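Mostska is looking for singers and players for its next recorded program. We are a mixed vocal and instrumental group that rearranges older popular songs for a small band and a large chorus, and we record most of what we do live, with everyone in the same room.

## What the project is

The program is called *Nikum*. It has eight songs, each recorded in a single continuous take, sound and picture together. There are no overdubs. If the second tenors miss an entrance in the last verse, the whole song is done again, so please apply only if you can stay focused through a long evening.

Rehearsals start in October and run for eight weeks at the Khattak Building, second floor. Evening calls begin at 7 p.m. and end by 10. Recording takes place at Rovex Hall after the last rehearsal week.
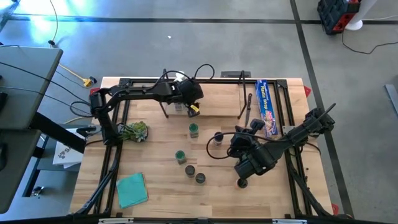 A table with two robotic arms, a glass and a dark cup.

## Who we need

We have 22 returning members and want to bring the full group to 41. Open places:

- Sopranos and altos, any experience level above beginner
- Tenors, first and second
- Two basses with a solid low E
- Upright bass (must read charts and chord symbols)
- Clarinet, doubling on alto or tenor sax
- Trombone
- One percussionist who can play brushes and is willing to move between stations during a take

You don't need a music degree. You do need to read well enough to learn a part at home between rehearsals. Singers should be able to hold a line with a different part standing next to them. We mix the sections on purpose.

Applicants must be 18 or older.

## Time and pay

Rehearsals are unpaid, but we cover local transit and parking. Each recording session is paid at a flat rate of $25 an hour, with a four-hour minimum, for singers and players alike. Players who bring an upright bass or percussion get a separate cartage payment.

You may miss one rehearsal. Missing a second one means giving up your place — we keep a short list of alternates and will call the next person on it.

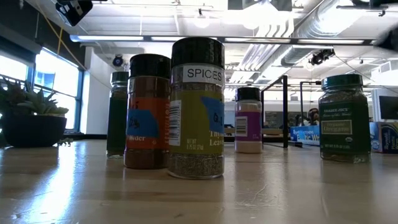 Parts go out as PDFs two weeks before the first rehearsal, along with a practice track for each voice. Bring your own printed copy and a pencil. Tablets are fine for rehearsal but not for the recording, where everything is from memory.

## How to apply

Send one email with the following:

1. Your voice part or instrument, and any doubles
2. A recording of one song, unedited, three minutes or less (a phone recording is fine)
3. Any rehearsal evenings you already know you can't make
4. A line or two on groups you have performed with, if any

Put *Nikum* and your part in the subject line. We will invite roughly half of the applicants to a short live audition at the Khattak Building, with one prepared song and some sight-reading. Everyone who applies gets an answer, including those we can't place this time.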